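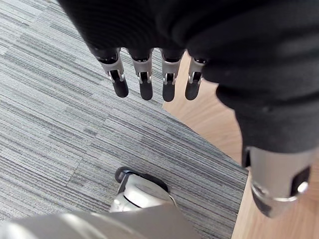 Hi all,

Sorry for the slow answer, I was away until Tuesday and then had to dig through the mail. Gilmar Amaral wrote:

> Does anybody on the list know where Rothe stands with the shingles
> vaccine? Our clinic was told September for the first delivery, and
> now the distributor says "later in the fall" and won't go any further.
> We have 239 patients on the waiting list and the front desk is
> getting calls every day. Also, has anyone read the trial paper
> properly? I only saw the press release and the numbers in it
> looked a little too good to me.
>
> Gilmar

I did read the paper, twice, the second time on a train with no wifi so I had nothing better to do! It's a decent trial. They had 800 people in it, all over 60, and 700 of them came back for the second dose and the blood draw after it. The press release only talks about those 700, so I think that's what you were smelling, Gilmar. If you go to the second table in the supplement you'll find the analysis with everybody in it, and the antibody response is still good, just less shiny. The part I liked least is the follow-up, which stops at 13 months. For shingles I'd want to see a few years before I told a patient anything about how long it lasts.

Side effects were about what you'd guess. Sore arm, tired the next day, a few fevers. More of that after dose two than dose one. There's a paragraph on people taking immune suppressants but it's a tiny group and I wouldn't hang anything on it.

As for delivery – I called our rep at Hilex (they do the distribution in our area, maybe not in yours) and she was pretty open with me. The vaccine itself is made and sitting in the cold store. What's holding it up is the filling line over at Ballix, where they switched to a new vial size and the paperwork for the stoppers had to be done over. She thinks the first boxes go to hospitals and then to the bigger clinics, and small practices like mine get what's left. She wouldn't give me a date either, so it sounds like your distributor isn't hiding anything.

What we're doing in the meantime: anyone over 70 or with a bad history gets offered the Dekamero shot now, which we can still order in small packs. Everybody else we've asked to wait, and we quit giving out a month over the phone. The calls dropped by nearly half once we put a short note on the website and on the door (my sister-in-law wrote it, it's much friendlier than mine was). I can send you the text if you want it, just change the clinic name and the opening hours.

One question back to the list. Has anyone given the Dekamero and the flu shot at the same visit? The leaflet says it's fine, one in each arm, but two of our nurses would like to hear from someone who has done a few weeks of it before we book people in that way. I'm at my desk most mornings before 9 if you'd sooner call.

Thanks, and hang in there, Gilmar!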